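Benside 1820 Portable Projection Screen: Review

Rating: 3.5 out of 5

The Benside 1820 is a folding-frame projection screen aimed at film clubs, small festivals and anyone who shows shorts in a room that was built for something else. The model number is the width of the viewing surface in millimeters. I have used it for one full festival weekend and 11 club screenings, all indoors, with the same Estonix projector.

Setup

The frame comes in two hinged halves that lock with spring pins. The surface attaches with snaps along all four sides. Start with the top corners, then the bottom corners, then fill in. If you work along one side at a time, the last corner will not reach. The printed instructions show it the wrong way. My first attempt took most of an hour. I can now do it alone in the time it takes the audience to find coats and chairs.
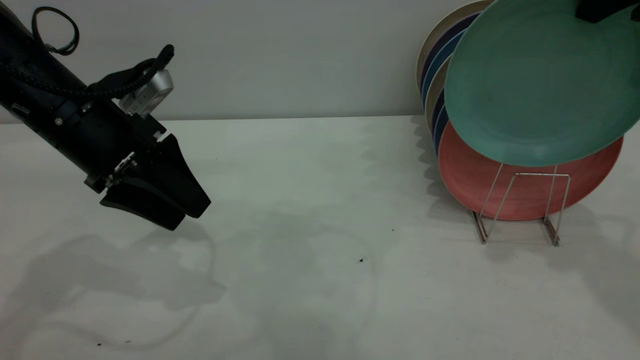

The legs adjust in fixed steps. The lowest step puts the bottom edge of the picture at knee height, too low for anything with subtitles once there is a second row of seats. The third step is the one to use. There is no step between the third and fourth, and in our hall the fourth touches the light fittings.

Surface

Matte white, front projection only. Gain is not stated on the box. Side by side with our old Eria pull-down, the Benside is slightly dimmer in the center and more even toward the sides. For a mixed program I prefer this. One of our shorts this March was a black-and-white piece shot almost entirely in a stairwell, and the shadow detail held up from the end seats, where the Eria turns gray.

Fold lines are visible for the first few uses. They show most on plain skies and on white title cards. Hanging the surface overnight helps. Ironing is not allowed according to the care label, and I did not test it.

There is no acoustic perforation. Put the center speaker below the frame or skip it.

Masking

The black border is printed, 60 mm wide, and absorbs overspill reasonably well. Side masks for 4:3 material are sold separately as a pair. They attach with hook-and-loop tape that collects lint. For a program that changes ratio from film to film they are too slow to be useful, and we left them off after the second short.

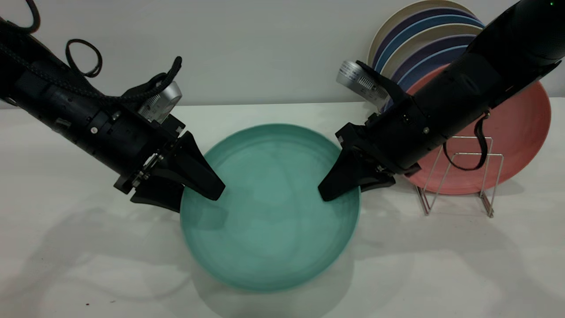 Carrying and storage

The bag is the weakest part. The zipper runs along only one side, so the frame has to go in at an angle, and the shoulder strap is stitched where the weight is not. One stitch line has already opened. The frame itself shows no wear apart from paint lost around two of the pins.

Spare snaps are not included. I ordered a packet from Kazlauskienė, a theater supplier that stocks the same size, and they fit.

Noise and stability

In a draft the surface moves. It settles quickly, but a door left open during a quiet film will be noticed. The feet take sandbags, and I would use them wherever people walk behind the screen.

Verdict

Good surface, sound frame, poor bag. It suits rooms with up to 53 seats, the size of ours. I have not tried it in anything larger. Buyers who show only widescreen features can ignore the masking complaint and add half a point.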